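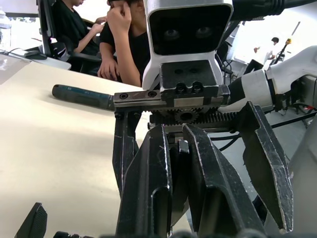 Kiprono Athumani wants to know why we are spending a week on a book the reviewers have already buried, and whether a bad sales figure wouldn't settle it faster. Fair question, raised in the tutorial, and I've put it at the top of the Week 2 notes.

Sales settle very little. The book is Bakilana, the footballer's memoir by Erasto Nyanda. The publisher, Tralonwood, announced a first printing of 2,160 copies and says 2,044 were sold. Sold to whom? Shops can return stock, and the announcement doesn't say whether returns were taken out. Treat the number as publicity until you see a statement.

The reviews aren't much better as evidence. Most of them quote the same two paragraphs, both from the opening chapter. I'd like to believe every reviewer read all 200 pages — I don't. When you write your own, cite at least one passage from the Stimham chapters, where the prose changes colour completely and the jokes stop.

That change is our real subject. Who wrote those chapters? The cover credits Nyanda alone. The acknowledgements thank a "reading partner" in Bendstead, and people online have decided this means a ghostwriter. Maybe. It could also mean an editor, or a cousin with a free weekend. Argue from the sentences on the page.

For next class
Read the first chapter and either Stimham chapter.
Mark three places where you doubt the narrator, and say what would convince you.
Leave the author's social media alone. Outrage about a celebrity is not a reading of the book.

Drafts are due in September, on paper.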